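November 18, 2023

The budget sheet is due before the December break and I spent most of today pretending it wasn't. I sat by the table with my coffee and my printouts and told everyone I was "pricing as I observe," which got me a look from Matteo's empty chair and nothing else, as he was at lunch. So now I'm writing it all down at home, because if I put it in here first the real version goes faster tomorrow.

What I have so far is 337 for the spare fingertips and the cable clips together, which I already know is going to be approved without a peep. The bigger fight is the second gripper. We have two jobs that both want one, and every time we swap over we lose the better part of a morning. I wrote that in the request last year too, in nearly the same words, and it came back with "can this wait?" penciled next to it. Well, it waited!
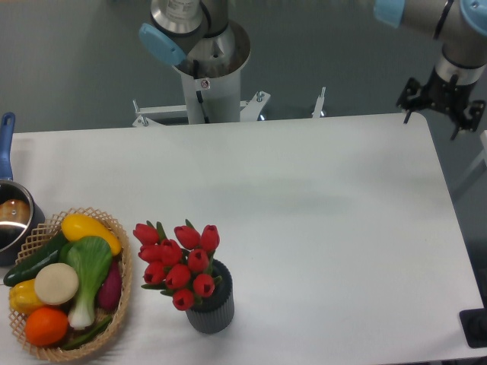

Ginevra De Luca

Anyway, the props. I had put "misc. table items" on one line and Plaltgate (our purchasing people, lovely but thorough) sent it back asking me to break it out. Fine. So I went down the table with a pencil: vase, tulips, basket, toy vegetables, saucepan with the blue handle. The whole lot comes to 190 if I replace everything, and I don't want to replace everything. I want new tulips. They get grabbed more than anything else we own, and I'd like a second bunch in the cupboard before the first one goes bald. The bok choy can stay forever as far as I'm concerned — it's my favorite thing on that table and I'm not taking questions.

The vase I went back and forth on. It's the dark gray ribbed one and I like how it looks against the white, but I keep thinking we should have a couple of other shapes too. A wide one, maybe, or something in clear glass to make life harder. Dal Bello has a catalog with pages and pages of vases and I lost half an hour in there before I remembered I was supposed to be comparing service contracts.
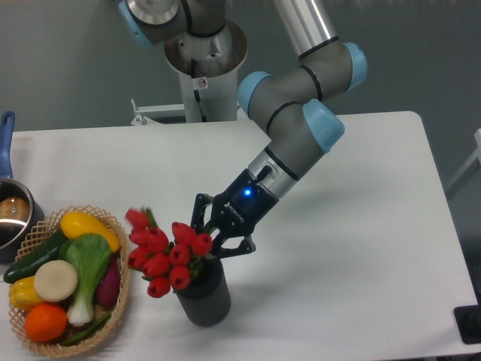

Gripper closed on the tulips, vase on the table.

The service contracts, then. Gurkach wants to sell us the three-year plan and keeps calling it "peace of mind," and I keep asking what happens in month two when a cable goes, and they keep sending me the same brochure. Drinden is cheaper and their man picks up the phone, but they're a longer drive away and I don't know if they stock the parts or order them in. I need to ask. I wrote ASK DRINDEN ABOUT STOCK on the back of my hand and then washed my hands, so I'm writing it here too. ASK DRINDEN ABOUT STOCK.

I also need to decide about the table. It's a good table, plenty of room on it, but if we get the second gripper then I'd want a place next to it to set the spare down, and a proper rack for the tools so they stop living in my desk drawer. A rack with 23 hooks is the one I've got my eye on. I don't know why it has such an odd number of hooks but it fits the wall, I measured twice.

And I do think I should put in for training hours this time. Last year I left them out to keep the total looking nice, and then we ended up finding the hours anyway, out of evenings, mostly mine. If it's on the sheet then someone has to say no to it out loud.

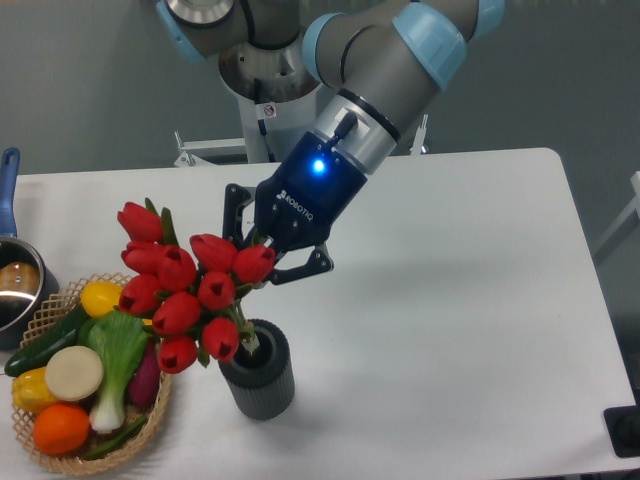

Handling and Gripping Team, Workshop Two

Funny how long I can look at a gripper holding flowers and be thinking about invoices. Two black fingers around the stems, that little blue light on top, and there's me wondering whether fingertips come under "consumables" or "equipment." (Consumables, I decided. Equipment needs a second signature.)

The last line on my list is shipping, which I always forget, and which Plaltgate always finds. The quote says 206 for the gripper crate with insurance, and it seems like a lot for one crate, but last time I skipped the insurance I didn't sleep until it arrived. So it goes in.

Tomorrow: call Drinden, email Gurkach about month two one more time, split the props line into proper lines, and take the glass vase off the wish list unless there's money left. Maybe leave it on in pencil. Also bring my own mug in, the one at work has a chip right where you drink.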